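Ouazzani Repainting Diary, part 2

Moved the shelves in the back room to paint behind them. Should have left the shelves where they were.

Small brown and reddish specks, high up on the left. The last tenants were keen cooks or poor shots.

Went at them with sugar soap. Now have very clean specks.

The man in the paint shop at Grerley asked which white. I said wall white. He showed me a chart – 442 of them. I chose the one nearest the till.

Painting starts 24th December, as everyone in Ditadport has kindly pointed out is Christmas Eve. 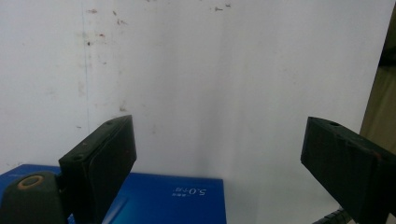
The wall, before. Blue box stays until I find it a home.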